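Fistthorpe Repair and Reuse project
Progress report to the Abdel Rahman Fund, second half of the grant

Sorry this is a bit rushed, the template wouldn't open on our machine so we've kept to your headings as best we can.

Where we've got to

Open every Saturday since January bar one (burst pipe in the chapel, not ours). 318 items through the door so far against a target of 400 for the year. Happy with that. Spring was slow, then the piece in the parish newsletter came out and we had people queueing on the stairs before ten.

Mostly small electricals still. Toasters, lamps, radios, more kettles than we'd like – the sealed ones are a dead loss and we now say so at the door. Textiles picked up once we moved the sewing table next to the window. Zips, mainly. Bikes did well in the dry spell and then stopped, and we have had to ask people not to leave them in the porch overnight.

62 items couldn't be fixed. Of these most went to the council recycling point, a few kept back for parts. Parts shelf is now a parts cupboard and will need sorting out before winter.

Sewing sessions

These were the new bit in this year's bid so a word on them separately. Evening sessions, two hours, basic mending by hand and by machine. Places went quickly. We had planned for beginners only and got a real mix, including several people who could already make a coat from scratch and wanted the company. Split it into two groups after the first month. Better. The machine with the faulty pedal has been replaced out of the equipment line, as agreed on the phone.

Feedback forms: we had 60 back. Nearly all wanted longer sessions, a handful wanted them earlier in the day, one wanted better biscuits. We can't do longer under the current hire agreement but have asked about afternoons.

Phones

Slower than hoped. Demand is there, batteries and cracked screens as you'd expect, but parts cost a lot and people don't want to pay half the price of a new handset for a screen. We've started giving a quote first and letting them go away and think about it. Vikska do us a small discount on batteries now, which helps, though delivery is hit and miss and we've had two wrong orders.
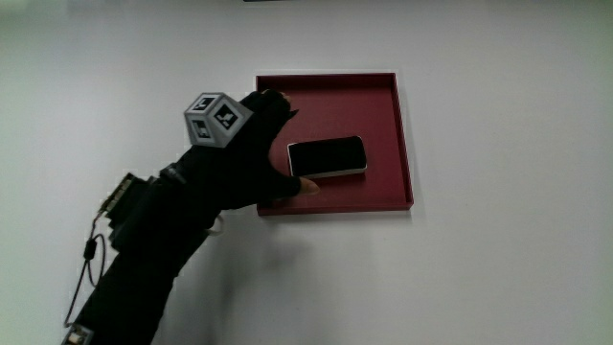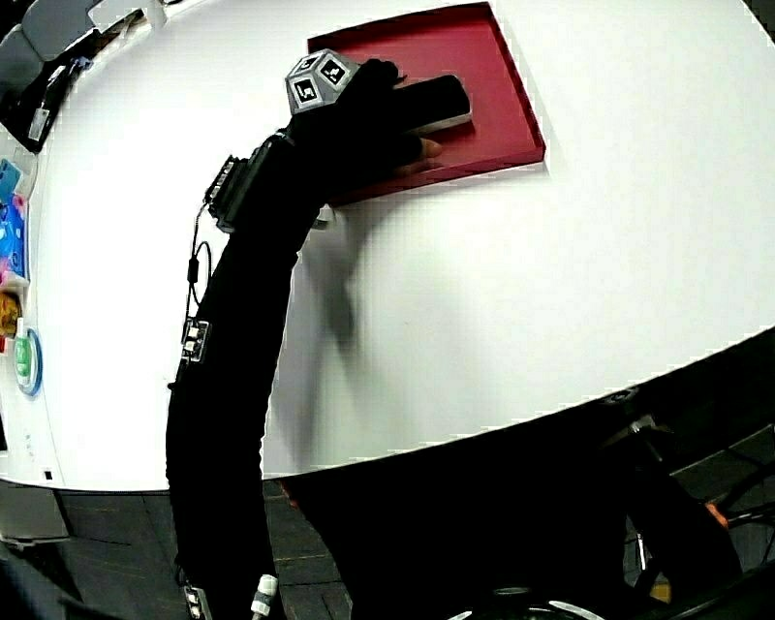

We'd also like to widen the data wiping offer. A lot of people have a drawer of old handsets they daren't give away. It takes no parts and hardly any money, just somebody patient and a table. Would come under the existing budget so no change needed unless you tell us otherwise.

Venue

The upstairs room at Drelloreo has been good to us but the stairs are a problem, and we've said this in both reports now. No lift, and none coming. People with heavy things or bad knees get met at the bottom and the item carried up, which works but isn't much of a welcome. We've looked at the old library annexe. Ground floor, proper toilets, dearer. Figures to follow when they send them, been chasing for weeks.

Money

Spend is on track overall. Room hire slightly over (extra sewing group). Publicity well under, as the newsletter was free and the posters were done for us. We would like to move the publicity underspend across to hire – please can you confirm by email that this is ok, we need it in writing for the accounts. Insurance went up at renewal, not by a lot. PAT tester calibrated, certificate in the folder.

Receipts are scanned and will come in a seperate email as the file is too big. One from the hardware shop is missing, we have asked for a copy.

What hasn't worked

The schools morning. Booked twice, cancelled twice, once by them and once by us. Will try again after half term with a different year group. The online booking form also, people just turn up, and we've gone back to a clipboard.

Next few months

Second sewing term, starting as soon as dates are settled.
Sort the parts cupboard.
Decision on the annexe, if the price is anything like possible.
A winter coat day, repairs and swaps, hopefully with the food bank next door.
Bike people to draw up there own stock list, long overdue.

Final report will be on time and on the right form if you could send it again as a Word document please.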